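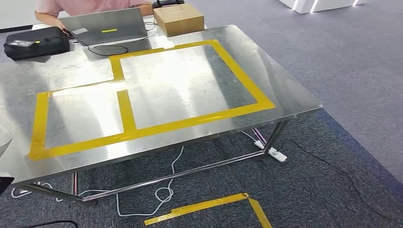 Steel table with two areas marked in yellow tape, Iordache open day in Camness, 13th October

I have a small shop for paper and pens in Brernton, and for six years I have sold the envelopes of Iordache without ever seeing where they come from. In May a card was lying in one of my deliveries, with an invitation to the autumn open day. I wrote my name on the reply form the same evening.

The bus from Brernton to Camness takes 40 minutes and stops in front of the old railway building. From there it is a short walk uphill. I had expected a factory with a gate, but the firm is in a low brick building between a dentist and a shop for garden tools, and I walked past it the first time. Inside there was coffee and a plate of plum cake, and we were asked to hang our coats before going further, as wet coats and paper are not good friends.

The tour began with the paper. Iordache does not make its own. Nearly everything is bought in sheets from the mill at Denlow, and the present list has 411 kinds, if one takes every color and weight as a separate kind. I sell nine of them. I felt a little ashamed when I heard this, and I have already ordered samples of several more. The heaviest sheet they still fold into an envelope is 200 grams per square meter. With anything heavier the fold cracks on the outside and shows a white line, which we could feel with a fingernail on a spoiled piece that was passed around.

For me the most useful part was the explanation of the grain. I knew that paper has a direction, but I did not know how much it matters for a simple envelope. If the long side goes with the grain, the envelope stays flat in a damp room. If it goes across, the flap begins to curl after some weeks. I have had customers who complained about exactly such curling, with envelopes from another maker, and I always told them that their drawer was too full. I owe some of them an apology.
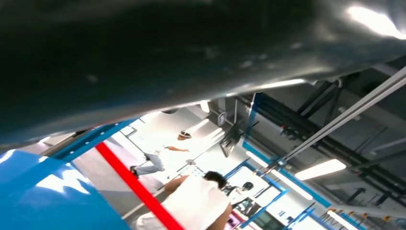 After the paper came the gum. The flaps are gummed in the afternoon only, and the mornings are for cutting and folding. The gum is a potato starch mixture with a very slight sweet taste. We were allowed to lick one, and most of us did. There is also a gum for people who do not want to lick, with a strip to pull off, but it costs more and it does not keep as long. I asked how long, and the answer was two years if the box stays closed. On my own shelf I have boxes which are older than that. I will sell them at half price and say why on a note.

We then had an hour to fold by hand. Each visitor got a sheet, a bone folder and a pattern made from thick card. It looks easy. My first envelope was crooked, my second was good, and my third was crooked again. A trained folder at Iordache makes 200 in one hour by hand, for the special sizes which no die exists for. I tried to imagine my own hands after such an hour, and I could not.

There was also a long talk about sizes. The firm keeps eleven standard sizes, and it would like to have fewer. Every small shop, mine also, has one odd size that it does not want to give up. With us it is the narrow one for concert programs. I learned that only three shops still order it. I promised to take a full carton in spring, and in return it stays on the list for one more year. I think this was a fair agreement, although I must now find a place for a full carton.

One thing I liked less. The question of prices was left for the last ten minutes, when half of the group already looked at the clock. Paper has become more expensive and I understand this, but a shop must be able to plan. A printed list in advance would help us more than cake.

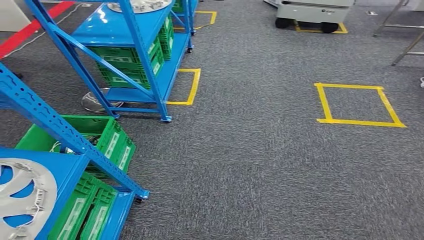
Another visitor said at this point that she would accept the higher prices if the cartons were smaller, as she has to pay for stock that lies in her cellar until summer. Several people agreed with her, and I also raised my hand. The reply was that half cartons could be possible for the white and the cream, starting with the next order period, but for the colors it would be too much work. It was written down, at least.

For others who want to go: the next open day is planned for May. Registration is by the card in the delivery or by letter. Bring reading glasses, for the grain is difficult to see without them, and take the earlier bus back if you can, as the later one waits a long time at the station. I came home with a bag of offcuts, and my good envelope is now standing beside the cash register.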